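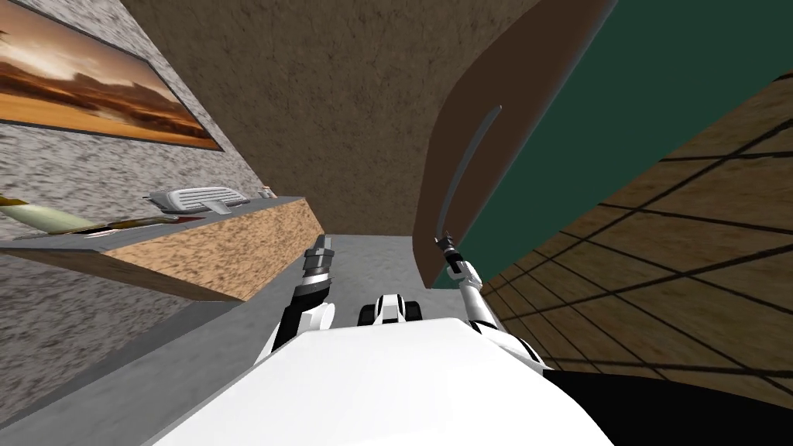 Fig. 3.1 A long, curved blade, held by its dark hilt.

Filed under: Textbooks > Local History > Sample Chapters

Chapter 3
What Walls Remember

Most people who visit an old house look at the furniture. They admire the beds, disapprove of the chairs and ask where the kitchen was. The walls get a glance, and usually only if somebody has hung a sword on them.

This is a pity, as the wall is often the oldest thing in the room and the sword was very likely bought at auction. At Baltholm, the great hall was described in the guidebook as "untouched" for 30 years, until Mamta Shukla went round it with a torch and a notebook and found that it had been touched by practically everyone. One owner had moved the door. Another had moved it back - slightly to the left, to annoy a brother-in-law, if the family letters are to be believed.

In this chapter we shall learn to read a wall before reading anything written about it. You will need patience, a soft pencil and a tolerance for cold rooms. By the end you should be able to tell a repair from a rebuild, and to say "it's difficult to be sure" with real authority.

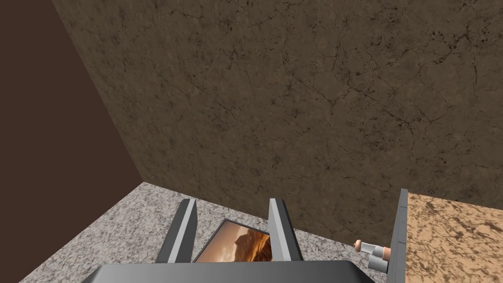

3.1 Cracks and what they are worth

A crack is evidence that something moved. It seldom says what, or when, and it never says whose fault it was, though the surveyor's report will have views. Begin with direction. Note whether the crack runs up, along or across, and whether it stops at a corner or carries on round it. Fine cracks that branch like dried mud often belong to the surface alone, and may tell you more about a hasty plasterer than about the foundations.

Related titles
Shiela Bautista, Floors: A Companion Volume
The Plovmont Inventories, 2nd edition
Reading Roofs from the Ground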